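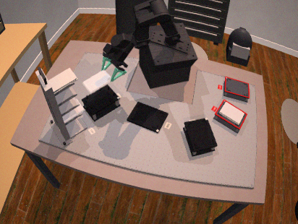 The Leader's Copy

The leader's copy of the course came in a ring binder with 16 tabs. The participants' copies were stapled and had no tabs. The leader had been told this by letter in September, and the letter was filed behind tab 1.

The chapel at Petis had a side room with a sink, a radiator and a cupboard. The course was to be held there at half past seven in the evening. Its title was Standing Alongside, and it was intended to prepare members of a congregation to visit people in the first year after a bereavement. It was published by Robichaud, who supplied the binder, the stapled copies and a disc. The disc did not play on the chapel's machine. The leader read the script aloud instead, including the timings.

Session one dealt with arrival. A visitor should knock once and wait. A visitor should not bring flowers after the second week. A visitor should sit where invited and, if not invited, should ask. The participants wrote this down, although it was already printed on page 37 of the copies in front of them.

The woman nearest the radiator did not write it down. She had lived for a year in the end house on Rora Lane, and in that year she had received visitors trained on an earlier edition. They had knocked once. They had waited. On two occasions she had stood in the hall and listened to them wait, and had then heard the gate.

The leader reached the discussion period, which was set at ten minutes, and read out the question. What might prevent a person from answering the door?

A man suggested deafness. Another suggested the bath. The leader entered both on the flip chart.

"She might want you to knock again," said the woman by the radiator.

The leader consulted the binder. The notes for the discussion listed four expected answers, with a response to each. This was not among them. The leader turned to tab 9, Difficult Responses, and then to the back, where there was an address for corrections at an office in Brultura.

"It says once," the leader said.

"I know what it says."

The radiator ticked. The script allowed for a pause at this point, of thirty seconds, and the pause ran well past that. Then the leader uncapped the pen and wrote on the chart, under the bath, Knock again. After some thought the leader also wrote it in the margin of the binder, in pencil, with the page number.

They closed with hymn 647, two verses, unaccompanied. The cups were washed and put away in the cupboard, and the chairs were stacked.

At twenty to ten there was a knock at the end house on Rora Lane. The woman stood in the hall with her coat still on. She counted to nine before the second one came, and it was louder than the first.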